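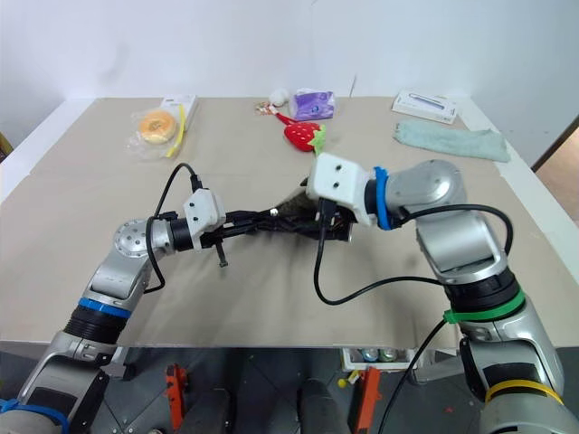 Re: Draft house rules for two-arm cells
From: Ultan Sheehan
6/25/24

Hi all,

Thanks for getting the draft out, I read it over lunch and most of it is fine by me. A couple of gripes, though (you knew they were coming!).

> 4.2 Any task in which both arms hold the same
> part shall be run at reduced speed until 12
> clean cycles have been logged.
>
> 4.3 Cables shall be tied at intervals along
> each arm, with no free loops.

4.2 I like, but 12 is way too low for anything soft. We do a lot of folding and handing over at Skirkham, and cloth doesn't come out the same way twice. I'd ask for 24 on rigid parts and 500 on fabric, and start the count over whenever someone swaps the fingers. Yes, 500 is a pain. We run them overnight at the slow setting with the cell locked and it's really not so bad.

4.3 I can't sign up to as written. If you tie everything down tight, the wrist can't turn all the way and you end up chewing through connectors – ask me how I know. We leave slack at the wrist and strap the rest. Could we say "no loop that can reach the part or the other gripper"? Then you check it by jogging both arms through the full job before you sign the sheet.

Also, the Breathnach folks wanted a line on what can stay on the table during a run. I'd keep it short: anything outside the marked work area is OK if neither arm can get to it. Page 31 of the old Jirnon handbook has wording we could borrow.

Does anyone from Ollex still want to host in October?

Ultan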